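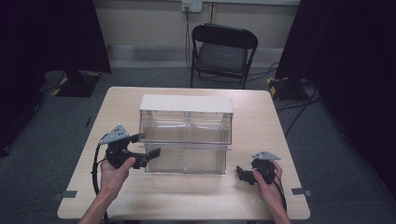 Hand-held gripper trials: progress report to the Betcombe Fund
Prepared by Covadonga Llorente, Durkport workshop
February 12, 2022

Dear all,

We are now far enough into the gripper comparison to tell you something useful, and I'm very happy to say that the work is going well. I'll go through what we have done since the last report, what we found, what went wrong, and what we'd like to do with the rest of the grant. The short version is that we have a clear front-runner for small pulling and sliding jobs, an open question about cables, and a much better idea of how to run these sessions than we had when we started!

What we set out to do

You'll remember that the proposal was to compare two hand-held grippers, the Destel and the Horobets, before anyone bolts either of them onto an arm. A person holds one in each hand, does an everyday job at a table, and the recorded motion is later played back on the arms. If the gripper is awkward in a person's hands, the recordings come out hesitant and the arms copy the hesitation. So we wanted to know early on which one people could work with for a full session without fighting it.

The proposal listed three kinds of job: opening and closing drawers, moving soft things such as folded cloths, and putting lids on and taking them off. Drawers came first, and they have taken up most of our time. I had thought they would be the easy part.

Sessions so far

We have recorded 154 attempts at the drawer job. Of those, 133 were clean enough to keep. The rest were thrown out for dull reasons: a gripper that lost its tracking halfway, a unit that slid along the table when it should have stayed put, and one afternoon when the clock on the recording computer drifted away from the grippers and we didn't notice until the evening. That last one stung. We now check the clocks before every session and again at the break.

Five people have taken turns as operators. None of them had used this sort of gripper before, which is what we wanted, and each of them used both models. We swapped the order from person to person so that neither model always got the fresh hands.

The drawer unit is a clear acrylic one, two drawers stacked, with a white panel laid over the top. I chose acrylic on purpose and I have been asked about it more than once, so let me explain. Clear plastic is hard on cameras. The table shows through the walls, the room reflects in the fronts, and the edges that a vision model would like to lock on to are faint. If we only trained on nice solid boxes we would get lovely numbers and then fall flat on the first kitchen or bathroom shelf. It's also light, so it moves if you push it carelessly, and an operator has to use the left and right hands together: one steadies, the other works. I love it as a test object. The operators like it a little less.

What we found

The Destel is the stronger of the two on closing force, and for a while I was sure it would win. It holds on to anything. But its jaw is thick at the tip, and on the drawer job people kept having to line it up, back off and line it up again. With the lower drawer, where the hand has to come in close to the tabletop, several operators ended up twisting their wrists to get the angle. You can see it in the recordings as a small wobble just before contact.

The Horobets closes more gently and its jaw is slimmer. People got to the drawer front in one movement far more often, and they were more willing to use both hands at once, which was a pleasant surprise. We had feared the softer grip would slip on smooth acrylic. It did slip sometimes with the original pads. We tried a softer rubber pad and the slipping mostly went away, though the softer pads wear faster and we'll need to keep spares in the drawer (a different drawer).

Comfort matters more than I gave it credit for in the proposal. After over 31 minutes of steady work, all the operators asked for a rest, whichever model they were holding, but they complained about different things. With the Destel it was the weight out front, which pulls the wrist down. With the Horobets it was the trigger, which has a stiff spot near the end of its travel. A drop of dry lubricant helped. We have written to the maker to ask whether the spring can be changed.

The cables are still a nuisance. Each gripper has one running down from it, and on wide movements the operator can feel the tug. We tried three ways of routing them: over the shoulder, across the table, and straight down off the front edge. Across the table was hopeless, because the cable got into the work. Over the shoulder was fine for tall people and annoying for everyone else. Straight down is the least bad and it's what we use now, with plenty of slack left on the floor. I would still like to try a battery version before we commit to anything.

Playing the recordings back

This is the part I was most excited to write about. We took a first batch of the kept recordings and used them to train a simple controller, one for each gripper. We haven't finished the playback trials, so please treat what follows as an early impression and nothing firmer.

The controller trained on the Horobets recordings moves in a calmer way. It comes up to the drawer, slows, touches, and pulls. The Destel one has learned that little wobble I mentioned, and it does it every time, like a golfer who can't stop waggling the club. It was very funny to watch and also the best argument I've seen for doing the comparison in people's hands first.

Both controllers struggle when we change the light. With the room lights up and the blackout curtains pulled back, reflections move around on the drawer fronts and the arms reach short. With the curtains drawn they do much better, but we can't ask the whole world to hang curtains, so more varied light goes on the list for the next round of recording.

Things we changed along the way

The wrist view used to be too narrow to show both the jaw tip and the edge of the unit. We swapped the lens for a wider one on both models, and then had to redo the calibration, which cost us two days. It was worth it.

We also stopped giving the operators a script. At first we told them exactly which hand to use and where to start, and the recordings looked stiff. Now we just say what should be open and what should be shut at the end. People find their own way to do it, the recordings are more varied, and everyone has a better time. The one rule we kept is that both grippers start at rest on either side of the unit, so that the beginning of each recording lines up with the others.

The notes sheet has been cut down to a single page. The long version was filled in carefully for a week and then hardly at all.

Money

Spending is close to plan. We paid more than expected for pads and the wider lenses, and less for operator time, as the sessions have been shorter than I had allowed for. I'd like your agreement to move the money left over from operator time into the hire of a battery-powered pair for a short trial. No extra funds are needed for this. The detailed sheet has gone to your office separately.

What comes next

The drawer playback trials should be finished in March. After that we move to folded cloths, where I honestly don't know which model will do better. The Destel's strong grip may be just right for a thick towel, and it would be good to see it have its day. Lids come last, and they will need a proper twist of the wrist, so the cable question has to be settled by then.

I would also like to bring back the same operators for the cloth sessions. They are quick now, they know what a good recording feels like, and they spot problems before I do. A couple of newcomers alongside them would tell us how much of that is practice and how much is the gripper.

Two things I need from you: a yes or no on moving the leftover money, and a word on whether you want the raw drawer recordings now or together with the cloth ones. Either is fine with us. If anyone from the fund would like to come and try the grippers for themselves, please do, we always have a pair charged with fresh pads and it's great fun to have a go.

With many thanks for your support,

Covadonga Llorente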